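The Year I Almost Sold the Accordion

I should say right up front that I can't play the accordion. I've owned one for thirty years and I can get through the first half of one waltz, and then my left hand forgets what it's for.

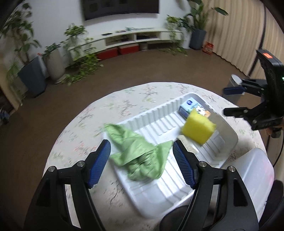 Ivana Farías told me I was out of my mind to even think of selling it. You don't sell an accordion that came off a boat, she said, you leave it to somebody you don't like. Then she asked how much I wanted for it, which is how I knew she was at least a little bit interested.

I wanted 1000 dollars. I'd gotten that number from the man at Durán, the music store down by the bus station, who had looked at the thing for maybe a minute before he said it. It's a Sernedetti, red, with the name in curly letters over the keys and one reed that buzzes like a fly in a jar. He told me he couldn't buy it himself but that people out there would pay. People out there! I went home feeling rich.

So I put up a card at the laundromat and another one at the bakery, and I waited. The first call was from a woman who thought I was giving lessons. The second was from a boy who offered me 50 dollars and a bicycle. I asked him what kind of bicycle, just to be polite, and we ended up talking for half an hour about his grandmother, who was from the same valley as my father and had the same opinions about goats.

Then Pascual Barrientos called.

I hadn't heard his voice since I was nineteen. He used to play at the dances in the hall behind the Maltex warehouse, back when they still had dances, and I used to stand by the soda cooler pretending I was waiting for someone. He'd seen the card at the bakery. He didn't know it was my card – I'd only put the phone number – and I didn't tell him. I made my voice lower, I don't know why. I said yes, it was still for sale, and yes, he could come try it at four.

I changed my blouse twice. I put the accordion on the good chair, and then on the couch, and then back on the chair (it looked like a guest who'd come too early).

He'd gotten smaller, or the doorway had gotten bigger. He took his hat off and looked at me, and if he knew me he kept it to himself. He sat down, worked his arms through the straps and played something slow I'd forgotten I knew. When he hit the bad reed he laughed out loud.

"She's got a cough," he said.

"She's had it since my father," I said. "He wouldn't let anybody fix it."

"Was your father the one who threw me out of the hall for dancing in my socks?"

Well. I sat down on the arm of the couch. My father did throw a boy out for that, in September, with the whole band watching, and I had cried about it into a paper napkin all the way home in the truck.

I said I believed he was.

Pascual played the slow one again, all the way through this time, and I kept my eyes on his hands. After that he asked what I wanted for it, and I told him it wasn't for sale anymore, but that I was stuck in the middle of a waltz and had been for quite a while.

He moved over and made room for me on the piano bench.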